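The Blue Cloth 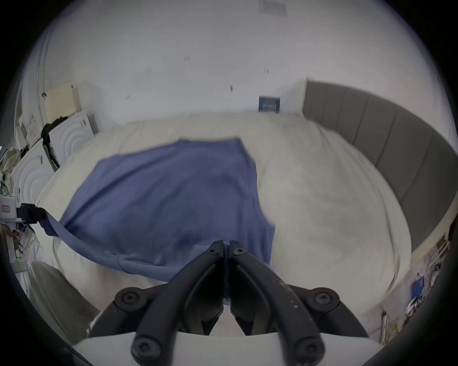
The blue cloth on the white quilt, Thursday morning.

Hakim had been told to leave the bed looking as if a person with standards slept in it. The instruction came from his brother-in-law, Prasetyo Kusuma, who was letting the flat through an outfit called Mundow and had lately begun using the word "guest" in front of his own children.

The bed already had a white quilt, lumpy in the manner of good porridge, and a grey headboard tall enough for a minor duke. It wanted, according to the Mundow welcome pack, "a note of colour". Prasetyo's note of colour was a blue cloth. It had been a tablecloth until March, when the table went to Yusuf's mother.

"Spread it flat," Prasetyo said down the phone.

Hakim spread it. It lay across the middle of the bed with the air of something that had fainted there.

"Is it flat?"

"It's relaxed."

"Pull the corners."

Hakim pulled a corner. The wrinkles packed up and moved to the other side. He went round and pulled there, and they came home again. He had been married for four years and recognised the arrangement.

"What about folding it?" he said. "Along the bottom, like a hotel."

"The pack says draped."

"It says draped or folded. Page two."

There was a silence while Prasetyo looked for page two. Hakim studied the wall, which had a few small dark marks on it and would, he supposed, be the subject of the next call.

"Draped," said Prasetyo at last. "Folded is for the premium listings."

So Hakim draped. He smoothed the far edge until it ran nearly straight, let the near one hang as it pleased, and told his brother-in-law it looked like 231 pounds a night.

"We're asking ninety," said Prasetyo.

"Then I'll ruffle it a bit," said Hakim, and went to see about the towels.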